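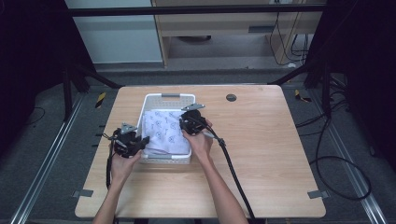 Dirk Wouters missed the 5 o'clock ferry to Prernham and had to go back up the hill to his sister-in-law's house. The door was open. Upstairs somebody was running a bath.

He sat down in the kitchen and took the letter out again. The bank in Motaung wanted 390 by Thursday. He had 80, and the watch.

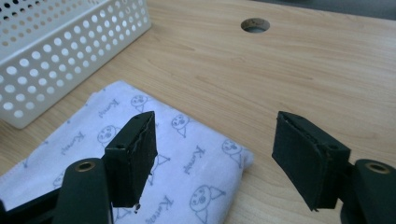 The folded cloth, beside the basket.

"You're back," Tumelo said from the stairs.

"The ferry went early."

"It never goes early."

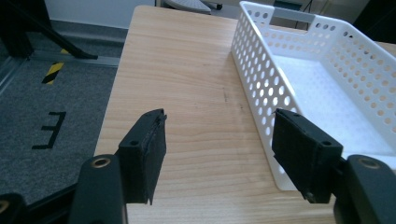
She put the kettle on and didn't ask about the letter, though she could see it. When the tea was made she took a 20 out of her coat and laid it by his cup — then another.

"There's a bus at seven," she said. "It goes the long way."

Dirk drank his tea and looked up the bus.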